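12/28/24

**Hanuslow to swap unwanted Christmas presents, no questions asked**

The Bremine Swap returns to Hanuslow in the new year, giving residents a dignified way to part with the bath salts. Entry is free. Bring up to 10 items and leave with as many as you can carry past your relatives.

July's swap drew 58 households and one fondue set, which went home with the couple who had brought it.

"We don't ask who gave it to you," said organiser Paweena Saithong. "We do ask that you remove the gift tag."
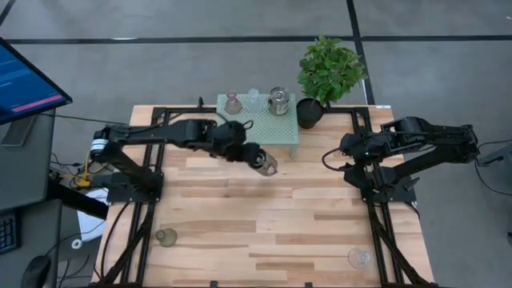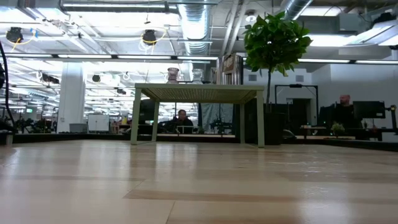
Glassware will again have its own section, run by Mohit Joshi. Donors should wrap each piece in newspaper. Vases are welcome in any colour, whether clear or the pinkish sort with a flared rim, and so are small jars. Candles are full up until further notice.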